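Collecting demonstrations by hand: Melaniia Panasiuk on the Clila data set

3/4/20

Melaniia Panasiuk runs demonstration collection for Clila, a tabletop manipulation project at Hatcombe. Her group records people doing small jobs with hand-held grippers and passes the recordings to a training team under Octavio Cuadros. We spoke for an hour, mostly about what gets thrown away.

The current set stands at 1651 accepted demonstrations across 41 tasks. Panasiuk does not consider the total very informative. "If four hundred of those are the same cup going to the same spot, the model has seen one thing four hundred times," she said. "I report the number of distinct starting layouts per task. Octavio asks for that figure first."

Layouts are changed after every seven recordings. The operator moves the items, swaps at least one of them, and takes a new starting position at the table. Early sessions in September did not follow this rule, and the policies trained on them reached for the place where an object had usually been. Those sessions are still stored, but they are excluded from training.

Two-handed tasks take up most of her schedule now. Each hand holds one gripper with its own camera, and the two streams have to be aligned before anything else can be done with them. An offset too small to notice in playback still matters when one hand passes an item to the other. Panasiuk checks alignment by having the operator close both grippers together at the start and end of every take. "If the two closings disagree at the end but agreed at the start, a clock drifted. We don't try to repair it. The take is dropped."

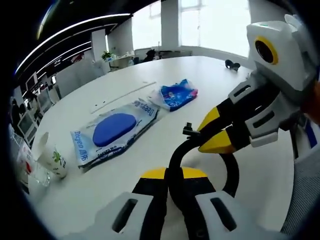 Both grippers at the table, with a packaged blue pad, a wrapped cloth and a paper cup in the work area.

Clear packaging is a particular concern. Reflections shift as the wrist camera moves, and the outline of a wrapper is often weaker than the print on whatever is inside it. Panasiuk keeps such items in the set on purpose. "Giraldo, our first set, was all solid blocks in solid colors. It trained quickly and it was no use on a real desk."

Lighting is left alone for the same reason. The group works in an ordinary office and records with daylight coming through the windows. Cuadros had asked for blinds and fixed lamps. They compared the two conditions on one folding task and kept the daylight.

Operators get a written task card and very little coaching. Panasiuk wants a steady pace and visible fingertips, and otherwise lets people choose their own grasp. Failed grasps followed by a recovery are labeled and kept. Takes in which the operator stops to think are cut, as the pause teaches the model to wait for no reason it can observe.

Labeling is done in Grolier, an in-house tool that splits a take into segments by gripper opening. A second person reviews each split. Agreement between the two is at 93 percent, and most of the remainder concerns where a release begins.

I asked what she would change. "Shorter task cards," she said. "People read the long ones and then perform them for the camera. You can see it in the wrist motion." Cuadros has asked for more left-handed operators, and recruiting for the next round is open.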